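Clovent Hand-Held Gripper
Two-finger demonstration tool for kitchen and tabletop work

Overview
In stock, ships from our Damitz workshop
Page last revised September 18, 2025

The Clovent is the tool we wished we'd had when we started collecting demonstrations in people's homes. You hold it, you do the chore with it, and the camera on the tool records what the fingers were up to, so a policy can be trained later without a robot ever having to come through the front door. It has two articulated fingers on black plastic linkages, with soft blue pads at the ends, and it is light enough that Mylene Padilla (who has the smallest hands on our team and the least patience with heavy tools) is happy to use it all morning.

What the pads are for
We spent most of March on thin things. Cups and boxes are forgiving, and nearly any fingertip will manage them, but a chopstick lying flat on cloth is a different story! You have to come in low, let the pads settle on either side, and close without bunching up the fabric. Ita Tierney tried four pad shapes before we settled on the one we ship, and we're rather fond of it.

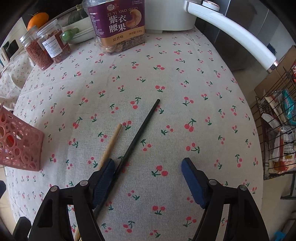
Clovent at a kitchen table, with a black chopstick between the fingers and a light wooden one beside it.

We also like to collect on tables that look like somebody's table. Patterned cloth, jars, fruit, a bag of nuts, whatever the household keeps there, can all stay where it is. Our early sets were recorded on a plain gray bench, and policies trained on them got confused the moment they met a print.

How it did in our chopstick study
Catalina Barrientos and Kevin Buckley ran the study with our training package, Ister. The full set holds 2,356 demonstrations recorded in 61 homes. They trained one policy on the whole set and a second on 456 demonstrations from the gray bench, then gave each of them 144 pick-up attempts on cloths neither had met before. The home-trained policy did clearly better, and most of its misses came when two sticks lay very close together and the pads caught both. We're still working on that one. The attempt logs come with the tool, misses included, so please have a look through them and tell us what you see.

In the box
Gripper with pads fitted
One spare pair of blue pads
Hex key for the finger pivots
Printed quick start guide
Ister license for one workstation

Care
Wipe the pads with a damp cloth after food work and let them dry before you put the tool away. Check the pivot screws now and then, snug but never tight.

Goes well with
Mollel desk stand
Mollel carry case

Questions before you order? Write to Dayana Agudelo on our support desk. She helped write the quick start guide and is glad to talk through your setup, even if you're only at the wondering stage.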